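How Do You Buy a Robot Arm for a School?

When I tell kids that part of my job is shopping for robots, they picture me pushing a giant cart down an aisle full of metal people. I wish! Mostly I sit with a pencil, a calculator and a very long list.

A robot arm sounds like one thing, and that's the first trap. Say you want a pet hamster. The hamster doesn't cost much, but then there's the cage, the wheel, the food and the bag of fluffy stuff it sleeps in. Robots are like that too.

Last May I helped a school called Graveo plan its first robot corner. They had 3000 dollars to spend, which felt like a mountain of money until we started writing things down. We looked at a big shiny arm from a company called Virker, and it would have eaten up every dollar by itself (no table, no spare parts, nothing left for even a roll of tape). So we looked at small arms with printed plastic parts instead.

Small arms move with little motors called servos. Each one turns a joint, a bit like the muscles that bend your elbow. Servos work hard and they wear out, so a good plan has spare ones in it from the very first day.

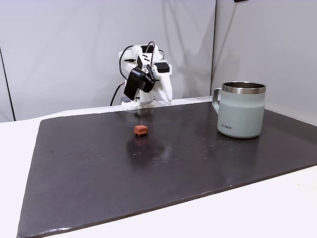

Gromness wrote in to ask why anybody would pay for a robot when the thing it picks up is a little block, and couldn't we just use our hands?

Good question, and I get it a lot! A small block is a cheap thing to practice on. If the robot drops it, so what? You pick it up and try again. Mugs are trickier, with that handle sticking out, and I always tell schools to practice with ones they wouldn't cry over. Practice things go on my list too, but you can usually find them at home for free.

Back to the money. For Graveo we chose a kit called the Voicu, and we planned to build 8 of them so that kids could share. Each kit cost 191 dollars. Try it on paper: 8 times 191 is 1,528 dollars. Then we put down 30 dollars per arm for spare servos and cables, and that made 240 more. Add those together and you get 1,768.

What was left? 1,232 dollars — and yes, everyone wanted to spend it right away. We bought sturdy tables and some clamps, then saved the rest for later, when something breaks. Something always breaks.

Want to try planning one yourself? Pick a job for your robot first, like sorting crayons. Write down everything it would need, even the boring stuff such as plugs, and ask a grown-up to help you look up the prices.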